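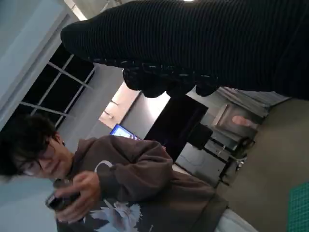
Window with white mullions and dark panes.

Dovonari Secondary Glazing Kit — Model 80

The Dovonari kit is an inner window panel which you mount behind your existing window. It is made for old houses where the owner wants to keep the original bars and panes, but the cold air comes in during January and the street is too loud at night.

Each kit contains one clear acrylic panel, a white aluminum track, magnetic strip for four sides, and screws. The panel is 11 mm from the old glass when the track is mounted by our drawing. Please measure the opening in three places and send us the smallest number. We cut to the millimeter and we cannot take back a cut panel.

Maximum height: 2000 mm
Maximum width: 2595 mm, delivered in two parts with the Jarman joining strip
Track depth: 80 mm
Track colors: white, gray, brown 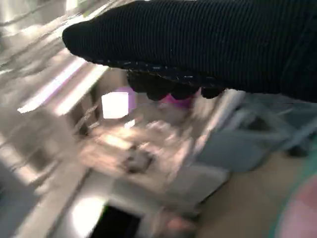 The magnetic strip holds well on a painted frame, but the paint must be fully dry before you glue it. Wait two weeks after painting — more in a damp room. If your frame is not straight, order also the Oltov foam tape, which fills small gaps along the bottom.

For cleaning, take the panel out with both hands and use a soft cloth with mild soap. Do not use alcohol or glass spray, they make the acrylic cloudy after some time.

Kits are cut in our workshop in Gostisside and sent flat in a cardboard box. Keep the box if you want to store the panel over the summer.

We use cookies to remember your basket. Accept | Settings

Contact | Delivery | © Dovonari Windows | Back to top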